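Fairclough Night Run: Frequently Asked Questions

Last updated 07/12/2019

Hello and welcome! If you've landed on this page you're probably thinking about running with us in January, and we couldn't be happier. The questions below are the ones that keep coming in by email. If yours is missing, write to us and we'll add it.

What is the Fairclough Night Run?

It's a run in the dark, on trails, in the middle of winter, and it's the best evening of our whole year. You start at the old rail depot in Clolbridge, head up through Fairclough Woods, cross the ridge and come back along the river path. The course is marked with reflective tape, and when your headlamp catches it the whole trail lights up ahead of you. People come back for that alone.

Is it a race?

If you want it to be! There's a start line, a clock and a results list. Plenty of people go hard from the gun. Plenty of others jog with friends, walk the hills and stop on the ridge to look at the lights of Lovville down in the valley. The cutoff is generous and our sweepers are good company.

How far is it?

There are two courses. The Short Loop stays in the woods and on the river path. The Ridge Loop adds the climb and the long descent past the quarry, with 278 meters of climbing in total. Both start together and split at the stone bridge, where a marshal with a very loud voice will point you the right way. You can switch from Ridge to Short at the bridge without telling anyone ahead of time. Switching up from Short to Ridge isn't possible on the night.

I've never run in the dark. Can I still do it?

Yes, please do! Try two or three short runs after sunset before you come, on a path you already know. Your eyes get used to the lamp faster than you'd think, and your feet follow. Shorten your stride, look a few steps ahead and lift your knees a little more than feels normal. The Short Loop is a great first night run. The only tricky part is a rooty stretch after the second gate, and we put extra lights there.

What do I have to bring?

A headlamp with fresh or fully charged batteries, a backup light (a small hand torch is fine), a jacket and a charged phone. On the Ridge Loop you also need a foil blanket and a whistle. We check all of this when you pick up your number, and we do turn people away without a working lamp, so please test it at home.

How bright should my headlamp be?

We don't set a minimum. Anything sold for trail running will do the job. Comfort matters a lot, so wear it around the house for an hour and see whether it pinches or slides. If you wear glasses, try tilting the lamp down a bit on cold nights to cut the glare from your breath.

What about shoes?

Trail shoes with decent grip. The river path can be icy in January and the descent past the quarry is muddy in every kind of weather we've ever had. Some Ridge runners carry slip-on spikes. They're allowed, but take them off for the bridge, please, the planks are old.

Can kids take part?

Runners aged 12 and up can enter the Short Loop with an adult who stays with them the whole way. The Ridge Loop is for adults only. Smaller kids are very welcome at the depot, where there's a fire, hot cider and a bell they can ring for every finisher.

Can I bring my dog?

Sorry, no. We love dogs, but the start is crowded and dark, and long leads and headlamps don't mix. Dogs on a short lead are fine in the spectator area.

How do I sign up?

Through the entry form on this site. Numbers go from 1 to 3039 across all the years we've run, and you keep yours for life! If you ran before and remember your number, type it in. If you've forgotten it, put your full name and the last year you ran in the notes box and Riet Hoekstra will look it up. Riet has handled entries since our very first night and she's a wonder with the old lists.

The form froze on me. What now?

First check your inbox, spam folder included. If you have a confirmation, you're in. If you don't, and no money left your account, fill it in again. The form works best on a full-size computer, and a few people have had trouble with the payment page on older phones.
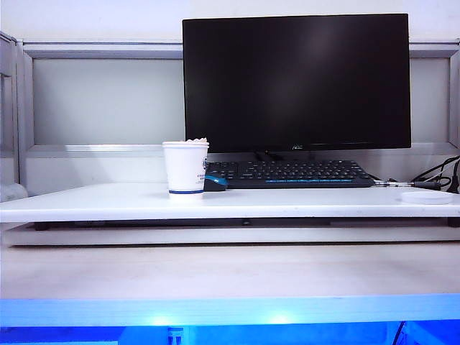
If money did leave your account and there's no confirmation after a day, email us with your name and the course you picked. Please don't enter a second time in that case. Double entries take much longer to untangle than missing ones.

What does it cost?

The Short Loop and the Ridge Loop cost the same, $59, and that covers your number, timing, soup at the finish and a donation to the Fairclough trail fund. Last winter the fund paid for the new steps above the stone bridge. You'll be running up them!

Can I get a refund or pass my place to a friend?

You can pass your place on until the entry list closes. Just send us both names. We don't give refunds, but if you're hurt or sick we'll move your entry to next year.

How do I get there?

The Nomovance bus from Lovville stops right outside the depot. If you're driving, use the field across from the sawmill and leave the lane clear. Carpool if you can, as the field gets soft.

What if the weather is awful?

Rain and snow are part of the fun. High wind isn't, because of the trees. If we have to cancel the ridge, everyone runs the Short Loop, and we'll post that on the home page by noon.

I don't want to run. Can I help?

Oh, yes! We need marshals, soup servers, tape hangers and people to cheer at the second gate. Helpers get fed first and get an early spot in next year's entry. Write to Riet through the contact page and tell her whether you'd like to be indoors or out.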